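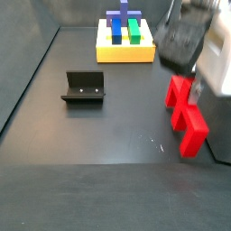
NOTES - block puzzles talk, Bendach, April 13, 2024
Slot is short. Skip the intro if they're still finding chairs.

Start. Hello, thanks Saoirse (Saoirse Scanlon, she set up the room, say her full name). Say what I do: cut puzzle blocks, paint puzzle blocks, take them back when they don't fit.

Opening question for the room. Who has a burr puzzle at home in pieces, in a bag, in a drawer. Wait for hands. Don't fill the silence.

1. WHY SQUARE STOCK

Everything tonight is square section. Sticks, blocks, crosses, zigzags. All one unit wide, or a multiple.
Unit = whatever you pick, then never change it. I changed it once. Tell the Hennessy box story, short version: lid two units, pieces cut to a new unit, nothing went in, 152 pieces in the scrap bin.
Square stock is forgiving to draw and not at all forgiving to cut. A bit over on each segment and by the fifth segment the far arm is sitting in its neighbor's space.
Pass round the offcut bag now. Ask for it back!!

2. COLOR

One color per piece. Not one color per shape family, did that for years, looked lovely, hopeless to talk about. "Take the other blue one." Which other blue one.
With one color each I can write the solution as a string of colors. Yellow, purple, blue, green, red. Kid can read that. So can a tired adult.
Wim De Haan disagrees, he's in the second row probably, let him have his say. His view: color gives away too much, bare wood makes you look at the shape. Fair. Bare wood also makes you lose a piece on a brown carpet.
Paint adds thickness. Two coats on both faces of a joint, that's four coats. Cut for it. Or leave mating faces bare, which I do on the tight ones.
Pale top on a strong colored base: like this a lot. Eye goes to where things stand. Slide with the Anier set if the projector works, otherwise hold up the base and walk down the middle.

3. BASES

Base first, always. A base is a promise about where things go (cut this line if it sounds pompous on the night)
Weight. Light base skates around on the table, every placement becomes a two handed job. Fill it or make it thicker.
Uprights on a base: two blocks side by side want a gap you can get a fingertip in. If they touch, you can't lift one without the other. Demo w/ two offcuts.
Cross piece. Plus sign stood up on its end. Small footprint, everything up top, tips if you breathe on it. Options
- longer foot
- shallow slot in the base
- a block in front and a block behind, let the puzzle hold itself
I use the slot. Depth = quarter unit. Deeper and people tug at it and snap an arm off. Grain runs out at the arms, say this slowly, it's the bit people write down.

4. ZIGZAGS

The favorite and the worst. Long branching ones, right angles all the way.
Glue up from cubes or cut from one block? Glue from short sticks. Cubes = too many joints, one block = short grain somewhere, will break there.
Number the segments in pencil before glue. Dry fit, turn it, dry fit again. Mirror image mistake is the classic. You cannot rotate your way out of a mirror image. I've watched people try for a whole evening, I was one of them.
Which way does it rest? Most branching pieces have more than one way to sit flat on a table and only one that starts the solution nicely. If you're laying out a set for somebody, put it down in a different one. Cheap way to make an easy puzzle harder, no extra cutting.
Inside corners: chisel, then a sanding stick the width of the unit. Paint pools in there. Brush nearly dry.

5. HARDWARE (quick)

Brackets. People ask. Small angle bracket, two screws, makes a stop or a corner to push pieces against. Good for squaring up while the glue goes off.
Black ones if you can, the shiny ones throw light in your eyes under a lamp.
Screw heads flush or they scrach the paint. Countersink. Check with a fingernail.
Don't sell a set to a household with toddlers with loose screws in it. Obvious, say it anyway.

6. TABLE

Dark matte top, gray for preference. Colors jump off it, and you find the dropped bit. White table glares, wood table eats anything brown or natural.
A wall or two around the edge stops things rolling off. Square stuff doesn't roll, I know, but it gets elbowed.
Fewer pieces out at once. Lay out with space between so a hand can come down over each one. Crowded table = knocked over cross.

7. POTEDUM SET

New one, ready in June. 9 pieces, one base. Three solutions that I know of, Wim claims a fourth, has not shown me.
Pass two sets out, one each side of the room. Let them play, stop talking. Really stop.
Price list at the back, don't read it out.

QUESTIONS
Likely ones:
What wood - beech for sticks, whatever's heavy for the base
What paint - water based, satin, thin
What saw - small table saw w/ a sled, the sled matters more than the saw
Do you take repairs - yes, send all the peices not just the broken one

Get offcut bag back. Get both Potedum sets back, check for the small green one.
Thank Saoirse again. Chairs need stacking by the door.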